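Luvside Forums > Workshop > Glues and Finishes

Thread: Hide glue vs. PVA for thin stick joints

lawal_bench
Posted Jan 25, 2020 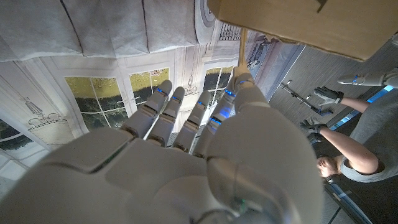 Thin wooden stick, upper center.

I'm building lattice panels for a cabinet door out of square basswood stick, 1/8 inch. Each panel has 39 lap joints. I have been using ordinary yellow PVA and I get squeeze-out in the corners that shows up as pale spots under oil finish. Considering a switch to hot hide glue. Is the joint strength comparable at this size, or am I giving something up?

brultville_joiner
At 1/8 inch the wood fails before either glue does, so strength is the wrong thing to compare. Look at open time and cleanup. Hide glue gels in under a minute in a cool shop. With 39 laps you will be gluing them in small groups.

kerf39
Disagree on strength. Laps that shallow have very little long-grain contact, and any starved joint lets go when the door slams. PVA is more forgiving of a sloppy fit. I would keep the PVA and use less of it. Apply with a toothpick, one dot per lap.

brultville_joiner
A sloppy fit is a cutting problem. Cut the laps with a stop block and a gang of sticks taped together and they will all match.

B. Igwe
I have used both on screens. Two points.

1. Squeeze-out from hide glue still needs to come off before oil. It blocks finish less than PVA does, but it does block it. Warm water and a stiff brush, then let it dry overnight.

2. Liquid hide glue in the bottle is a different product from hot glue. Longer open time, weaker in damp rooms. Check the date. I had a bottle from the previous June that never set hard.

Bukola

lawal_bench
Thanks. The door goes in a bathroom, so that probably rules out the liquid type. What about finishing the sticks first and gluing after?

kerf39
Works if you mask the laps. Glue does not hold on oil.

troralon_tom
Or cut the laps after finishing. Oil the full lengths, let them cure, then cut. Fresh wood in every notch and no tape. Squeeze-out wipes off the finished faces with a damp rag. I did a run of 1,000 sticks this way.

brultville_joiner
Second this. Score the shoulders with a knife first or the finish chips at the edge.

kerf39
You still have raw end grain at every trimmed end, and in a bathroom that is where the water gets in. Budget time for touching those up.

lawal_bench
Ends are housed in the frame, so they won't show. I can seal them before assembly. Going with pre-finished stock and PVA by toothpick on one test panel. Hide glue on a second one if I still see spots.

B. Igwe
Put both test panels in the bathroom for a few weeks before you commit. Keep an offcut of each outside the room to compare.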